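Stirkar Box: two-arm cardboard demonstrations

Stirkar Box is a set of teleoperated demonstrations in which two robot arms handle small cardboard boxes and flat pieces of cardboard. It was collected at the Maeng lab in Tolbridge and it's the first release we've made with both arms working on the same object the whole way through. We had a great time collecting it, and we hope people train all kinds of things on it!

What's in the release

There are 192 recorded episodes. After review, 188 of them are marked usable, and the other four are kept in a separate folder called rejected so you can see what we left out. Each episode has video from a head camera and from the wrist cameras, joint positions for both arms, gripper opening, and the commands sent by the operator. Every episode also comes with a short plain-text instruction such as "lift the box with both hands" or "hold the cardboard upright."

Wrist views are stored exactly as recorded, with no cropping or color correction. They're wonderful for the last bit of an approach, where the head view can't tell you much about the gap between fingertip and cardboard.

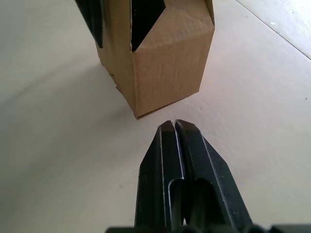 Wrist view: fingertips a short distance from the bottom corner of a box.

How the demonstrations were made

One operator drives both arms at once using a pair of Brutow hand controllers. Moving a controller moves the matching gripper, and squeezing the trigger closes it. There's a clutch button on each side, so you can let go of the motion, bring your hand back to a comfortable spot, and pick up again. You'll see these pauses in the command stream. We left them in, and the field clutch_active tells you when they happen.

Most new operators needed a good hour of practice before their episodes were worth keeping. The hardest habit to break is leading with one hand. With a shared object, both grippers have to agree, and if the left pushes a little harder than the right then the whole thing drifts (or folds, if it's flat).
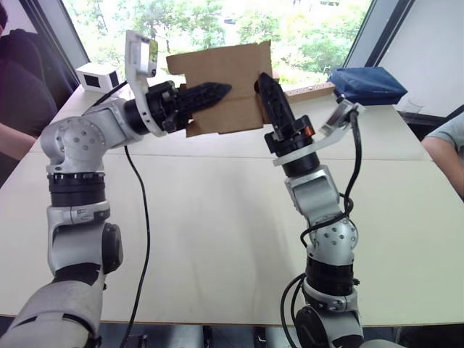

Flat pieces turned out to be our favorite part of the set. Cardboard bends, creases and springs back, and the operator has to keep adjusting even when the arms look nearly still. If you only care about rigid objects, filter on object_type and take the box episodes, but please give the flat ones a try too.

Task labels

object_type: box or flat
phase: approach, contact, lift, hold, place, release
lead_arm: left, right or both
quality: 1 to 3, given by a second person watching the replay

Phases were labeled by hand. The line between contact and lift is fuzzy, and two labelers will often pick slightly different moments. Treat it as a soft boundary. The hold phase is much cleaner, and it's where we'd start if you want a quick sanity check on your data loader.

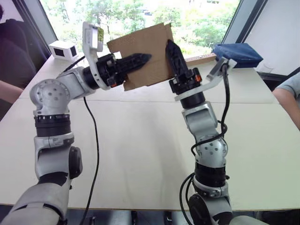 Longer holds come with more small corrections in the commands, especially in the wrist joints. We tried smoothing them out in an early version and the trained policies got worse, so the files now carry the raw values. A smoothing script is in tools if you want to compare for yourself. Please tell us what you find!

Splits

The test split has 51 episodes, picked so that both object types appear. Everything else that passed review is for training. There's no fixed validation split. Our own baseline ran for 1000 steps on the training part with the default settings, just enough to confirm that everything loads and the loss goes down.

Things to know before training

Objects vary in wear. Some cardboard has torn edges or creases, and we didn't swap pieces out for fresh ones.
The background isn't masked. Expect a window with daylight, other items on the table, and parts of people at the sides in some head-camera video.
Cables hang from the arms and move with them.
For box lifts, the grippers press from opposite sides, so gripper opening alone won't tell you whether the box is held. Use the phase label with it.

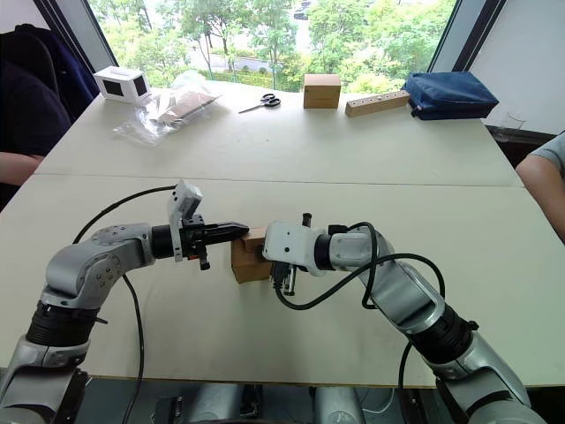 Loading the data

Unpack the archive and point the loader at the top folder. It reads index.json first and opens video only when you ask for it, so browsing labels is fast even on a laptop. Set arms="both" to get joint values as one combined vector, left arm first. Timestamps are in seconds from the start of each episode, and the cameras are already aligned to the joint data.

If something looks off, open an issue with the episode number and the time in the video. Corrected labels are very welcome as pull requests.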